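Guilan Ye
2019-08-17

Thread on how we look after the Tanddale cell, the small arm that moves tubes and beakers on the bench. People keep asking what the upkeep looks like. It's mostly cleaning and re-teaching positions. 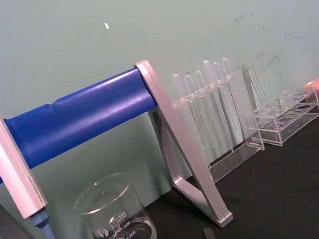
First thing is power down and lock out. Then I wipe the gripper fingers with a damp cloth and dry them. If the pads look shiny I swap them. We get up to 140 runs out of a pair before they start to slip on plastic.

Next is the wrist camera. Lens cloth only, no spray. Check the two small screws on the bracket while you're there. They back out a little every month and the view drifts with them.

Fongchan Chaiyaporn moved us to a new torque driver in February and the drift got smaller - still there, but smaller.

Then the cable. Ours runs along the forearm in a sleeve and rubs at the elbow. I slide the sleeve back and feel for flat spots. We replaced one cable this year and I'd like to keep it at one.

Power back on, home the arm, and re-teach the rack. I teach the two end positions and let the controller work out the ones between. After that I run the arm to each position at slow speed with my hand on the stop.

Clear plastic is the hard part. The camera loses the edge of a tube if the light changes. We fixed the lamp height at 47 cm and put tape on the pole so it goes back to the same spot.

Glassware gets its own grip setting. Saved as program 89 on our controller. Don't edit it, copy it and edit the copy.

Last step is the log sheet. Date, pad change yes or no, screws yes or no, initials. Chaiwat Nakpan wants to move it to the Zallow tracker. Paper is fine with me until then.

Next thread will be on the gripper pads, where we buy the sheet and how I cut them.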